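Loading a Dish Rack So Plates Drain

Step 1. Set the rack level and stand plates upright between the tines, one to a slot - start with the tallest. 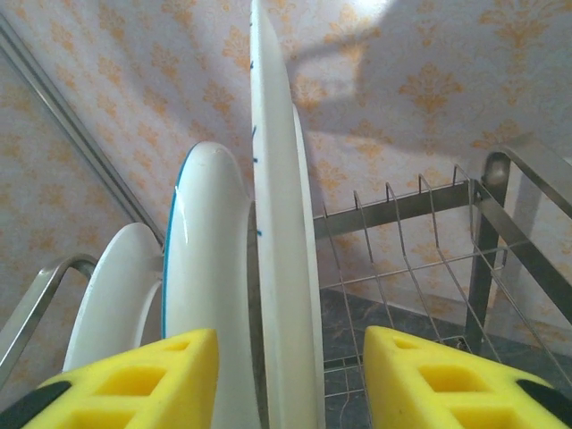 Step 2. Leave a slot free between deep plates. Rims that touch hold water where they meet.

Step 3. Let them drain 31 minutes, then lift each plate by the rim, straight up, and keep it on edge until you are clear of the rack.

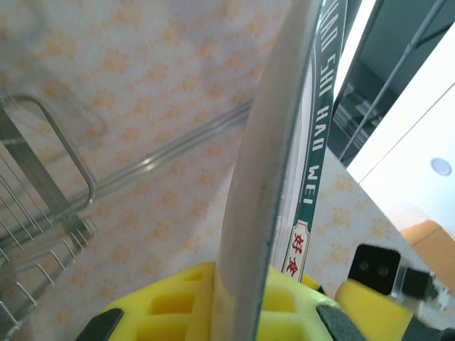 Wipe the foot ring last - it is the part that stays wet - and stack by size in the cupboard.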